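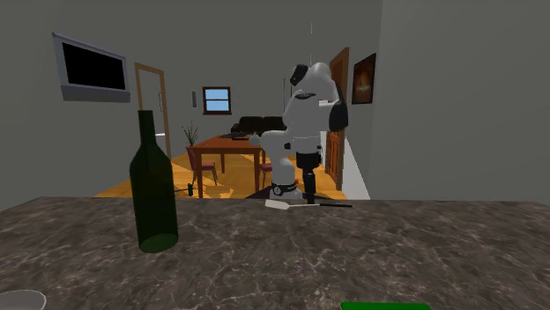
Gurusmont Robotics Laboratory
Posted in June

1/ The laboratory has completed its comparison of two grippers and two arm controllers on kitchen countertop tasks in simulation. The principal results are set out in this thread. The full report will be released to partner groups later in the month.

2/ The grippers under comparison were the Dremadari parallel gripper, which has two flat fingers, and the Diremer adaptive gripper, which has three jointed fingers. Each was fitted in simulation to the same seven-joint arm model. Arm base position, countertop height and lighting were held constant for all trials.

3/ Each gripper was run with two controllers: the joint position controller the laboratory has used since the start of the program, and a newer impedance controller supplied by the Kazlauskienė group. This gave four combinations. Each combination received 600 trials.

4/ The object set was deliberately ordinary. It included an upright glass wine bottle, a flat spatula, bowls, plates and several small items of produce. Objects were placed at random on a stone-patterned countertop, with the arm mounted on the far side and a furnished dining room behind it.

5/ The furnished room was retained for the camera portion of the study. Earlier tests used a plain gray backdrop, and detection scores from those tests did not carry over well to cluttered views. Staff who wish to repeat the plain backdrop condition may request the configuration files.

6/ Results, upright bottle. The Diremer gripper held the bottle through the full lift and transfer in more trials than the Dremadari gripper under both controllers. The difference was largest when the grasp point was above the shoulder of the bottle, where the two flat fingers allowed it to rotate.

7/ Results, spatula. The order was reversed. The Dremadari gripper picked up the spatula by the handle with few failures. The Diremer gripper often closed its third finger against the countertop before the other two had made contact, and the trial was then stopped by the force limit.

8/ A spatula lying near the rear edge of the counter, close to the arm base, was difficult for every combination. The arm must fold tightly to reach it, and the wrist approaches its joint limit. We recommend that groups using a similar layout report near-base placements separately.

9/ Results, controllers. The impedance controller reduced contact force peaks on flat objects with both grippers. It was also slower to settle. Median time from first contact to stable grasp was longer than with the joint position controller for all object types.

10/ One correction to our earlier thread. We stated that the impedance controller had been run with default stiffness. It had been run with stiffness reduced by 40 percent on the vertical axis. The default setting has now been tested, and the figures in the report reflect it.

11/ Results, cameras. Two views were compared: a fixed view from the near side of the counter, facing the arm, and a wrist view. The fixed view gave better initial location of upright objects. The wrist view was better for final alignment on flat objects. Use of both views together gave the best overall result.

12/ Transparent and translucent glass remains a problem for depth estimation in both views. The renderer passes some background color through the bottle, and estimated depth at the neck was frequently that of the floor or wall behind. Masking the bottle from the color image before estimating depth helped in part.

13/ Limits of the study. All trials were run in simulation. Finger friction values were taken from the gripper suppliers and have not been measured by this laboratory. The results should not be read as a ranking of the physical products.

14/ A smaller set of trials on hardware is planned for the next quarter. It will use 9 objects from the simulated set and both grippers, with the joint position controller only. The impedance controller will be added once its safety review is complete.

15/ Partner groups may request the scene files, object placements and trial logs through the usual laboratory contact. Requests should state which simulator version is in use. Files prepared for the previous version will not load correctly, and a conversion script is included in the package.

16/ Several groups have asked whether the laboratory will adopt a single gripper for its countertop program. No decision has been made. Both will remain in use until the hardware trials have been reviewed.

This site uses cookies to remember your display settings and measure visits. By continuing to browse, you accept our cookie policy.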